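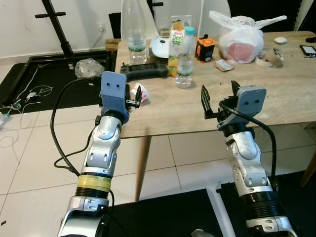
Re: Draft rules for shared benches - comments before we adopt them

From: Brayan Paucar
To: bench-practice list
Date: 2024-11-18

Yolanda Pacheco wrote:

> Hi all,
>
> The draft rules for arm benches are on the list page now. It runs to 18
> clauses. Most of it is lifted from the Harkusik site rules, which have
> been in use there since January, with changes where our benches differ.
> The parts I'd most like people to read are:
>
> Clause 3. The work surface shall be cleared of all items not listed on
> the task sheet before the arms are powered.
>
> Clause 7. Cables running along the outside of an arm shall be secured
> so that no loop can catch on the table or on another arm.
>
> Clause 11. Personal items (phones, food, drinks, bags) shall not be
> placed within reach of either arm at any time.
>
> Clause 14. Any tape, label or marking fixed to an arm shall be recorded
> in the bench log with its purpose.
>
> I know some of you think this is heavy. But Gasorier will want to see
> something in writing before they sign for the second site, and I would
> sooner we wrote it than they did. If I don't hear objections I'll take
> it as agreed.
>
> Yolanda

Yolanda, thanks for doing the drafting. I have objections, so please don't take it as agreed.

I'll start with clause 3, as I think it's the weakest. The tidying job we run is a job about clutter. Look at the table at the top of this message. Two arms, and in front of them a big clear bottle, a smaller one with a blue cap, a juice carton, a knotted bag, a snack packet, a crumpled wrapper, a roll of masking tape, a mouse, a game-style controller and a phone with its screen on. Under clause 3 that's either all fine or all forbidden, depending on whether somebody typed it into the task sheet. The rule doesn't care which of those things would be a problem if a gripper closed on it. A wrapper is nothing. A carton may or may not be something, depending on what's in it. A phone has a battery in it and so do plenty of other things people leave lying about. Those are three different levels of worry and the draft has one word for them, "items".

What will happen is what happened with the Sastitz checklist. People will write "assorted household objects" on the task sheet, tick the box, and carry on as before. Then we'll have a signed form saying the bench was compliant, and I think that's worse than no form. I read back through the Sastitz forms before writing this. There are 259 of them and two have anything in the remarks field. I don't believe for a minute that only two of those sessions had something worth a remark.

If we must have a clause 3, I'd write it by hazard:

3a. Nothing holding more than a mouthful of liquid goes on the table unless its lid is on tight.
3b. Anything with a battery goes on the table only if it is meant to be picked up, and only with the grip force limit set.
3c. Glass and blades stay off the table altogether.
3d. Everything else is at the operator's discretion.

That can be checked by looking. "Listed on the task sheet" can't be checked without going and finding the task sheet.

Clause 7 is the one where I think you're on solid ground, and I'd go further. Both arms in the picture have a black cable standing off them in a curve, the left one looping down from the wrist and the right one arcing over from the top of the gripper housing. I'm not saying either would snag. I can't tell that from a still and neither can anybody else. But "secured so that no loop can catch" is a promise about every pose the arm can reach, and I doubt any of us has checked every pose. Make it a test instead. Run the arm slowly through its full range by hand, with power off, at the start of each setup. If the cable pulls tight or touches anything, reroute it. Write down that you did the test and who did it. That's a rule a new person can follow on their first morning.

While we're on cables, the draft says nothing at all about the floor. There are white cables lying across the mat beside the table, with a charger in among them and a crumpled plastic bag next to the stand. The draft has four clauses on what may touch the arm and none on what may touch the operator's feet. Going by our own incident notes, the arms have never hurt anyone. Floor cables have, at Athumani, and it cost a fellow a good part of his summer. I'd trade any three clauses for one that says floor cables are run along an edge or covered.

Clause 11. "At any time" is the sort of wording that makes people stop reading. Does it apply with the power off? During setup? And "within reach" of an arm on a stand that can be moved is not a fixed area, unless we mark it. Either we tape a line on the table or we drop the phrase. I'd tape the line. As for the ban itself, you can't ban food and drink containers on a bench where they're the objects being handled. What you mean, I think, is that your own lunch doesn't go there. So say that. My other worry is that a phone on the table might be somebody's personal phone or might be one of the objects, and a person walking up can't know which. A coloured sticker on anything that belongs to the bench would settle it and costs next to nothing.

Clause 14, recording tape. The left arm has a band of yellow tape around one of its black rings. Would I want to know what it's for? Sure. Would I go and open a bench log to find out? No, and you wouldn't either. If the marking means something, the meaning should be written on the arm beside it or on a card on the wall. If it means nothing, take it off. A log entry from last winter helps an auditor and does very little for the person standing there with a hand on the gripper.

Now the larger complaint. The Harkusik rules were written for a cell with a fence around it. Their arms handle the same part all day and the operator stands outside. Our benches are tables in rooms with chairs and wall outlets, and people walk right up to them. I've looked for any sign in the draft that somebody asked which of their clauses depend on the fence, and I couldn't find it. Clauses 5, 6 and 9 only make sense with one. Clause 9 wants the operator "outside the guarded area" before motion starts. We haven't got a guarded area. As written, we would be in breach every time we switch on.

I've also heard it said that having the rules will lower the risk by such and such. I'd like to see where that comes from. We have no count from before and no plan for a count after. If we adopt anything, let's at least keep a plain tally for 60 sessions: stops, drops, snags, near misses, one line each. Then look at it and cut whichever clauses never mattered. I'd bet on half of them going, though I've been wrong about this sort of thing before and would put up with being shown so.

And on Gasorier: I understand wanting something in writing. But if they come by and ask an operator to explain clause 9, what does the operator say?

So my position is no to the draft as it stands, yes to a short version built from 3a to 3d, the cable test, the floor clause, the taped line and the stickers. I can have a page ready by the end of the week if people want it. Could others please say something on the list, even if it's only that I'm being a pain? Silence counted as agreement last time and that's how we got the Sastitz form.

Brayan

P.S. "Shall" appears in every clause but one. Could we have "must", or just tell people what to do?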